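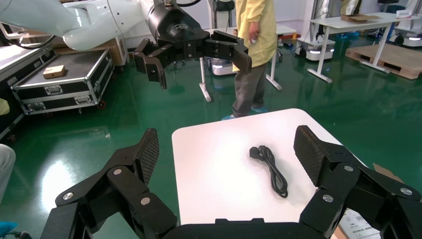
I have fallen completely in love with board games again, and I blame June. It rained for what felt like the whole month, I was stuck inside, and one evening I dug out Pallier, a tile game I bought years ago and never learned. Eight rounds later it was past midnight and I was still setting up "just one more"! What surprised me most was how much the table matters. I used to play on a dark, busy tablecloth and kept losing track of my pieces. A plain white table with rounded corners is perfect, because every tile stands out and your sleeves don't catch on anything when you lean over to grab the good ones (I always want the good ones).

The other thing I've come around to is rulebooks. I used to be the person who skims the first page and says we'll figure it out as we go. Then my friend Arvo Ruotsalainen brought over Goluvov, which has 23 different cards and a scoring system I still can't explain, and he made us read everything out loud before we touched a single piece. I groaned. But wow, what a great game! We'd have missed the whole trading part, and the trading part is where all the yelling happens.

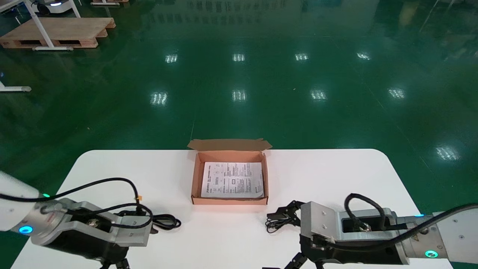 Instructions first, then the fun.

So now I read the rules the night before, with tea, like a short story. Some are dreadful, and some are so well written that you can see the whole game in your head before you play it. Fetovis is my favorite so far. It takes 15 minutes, works great with 2 players, and has a tiny section on what to do if everybody ties. We tied on our first try and I was thrilled to get to use it.

Next on my list is Karppinen, the long one with the boats. If you've played it, tell me whether the winter map is worth starting with!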